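Workshop notebook – adhesives bench
Reading time: 2 min
Print this page | E-mail this page

4 June 2026

Continued from the March entry on hide glue open time. Stock is the same Drotley glue, dry granules, from the tin opened for the first series. Soaked in cold water overnight, two parts water to one part glue by weight, then brought up in the water bath. Bath set to 50 °C at the start, measured in the pot and not in the bath. The bath reads high.

Test pieces are maple offcuts from Wedunton, planed the same morning. Edge joints, rubbed, no clamps. Left overnight on the rack before breaking.

First batch was too thick. It strung off the brush and gelled on the cold piece before the second one was seated. Thinned with warm water by eye, which I should not have done, because the ratio is now unknown for that pot. Discarded it and started again with 100 g dry weight. Second batch ran well off the brush and wetted both faces.

Warming the maple before gluing makes more difference than the ratio does. Pieces left on the radiator shelf could still be slid after the cold ones had grabbed. I want this repeated with a proper surface thermometer before it goes into the procedure. 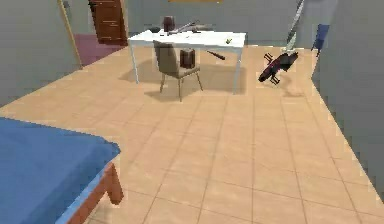
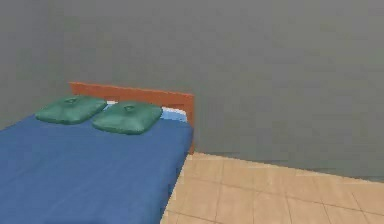
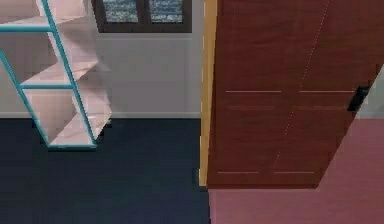

Rendered interiors: table and chair, bed, shelf unit.

Ragnheiður Kvaran
Bench lead, adhesives and finishes

Breaks: all warmed joints failed in the wood. Cold joints were mixed, with two failing clean along the glue line. Sample 479 had a visible dry patch near one end and is left out of the results. Halves are in the tray marked Grumircombe, if anyone wants to look at the fracture faces.

Reheating: the Van Hecke pot holds temperature better than the old one but skins over with the lid off. Lid stays on between joints. Skin that has formed should be lifted out, not stirred back in. I stirred it in once and got lumps in the next joint.

Still to do:
– repeat the cold series with the ratio recorded
– try the thinner mix on end grain, sized first
– check the bath thermometer against the glass one
– order granules, the tin is nearly down to dust

Pot washed out, brushes left in warm water. The remaining glue is in the fridge in a jar, labeled. Throw it out if it smells.

Contact | Copyright Adhesives Bench Notebook | Back to top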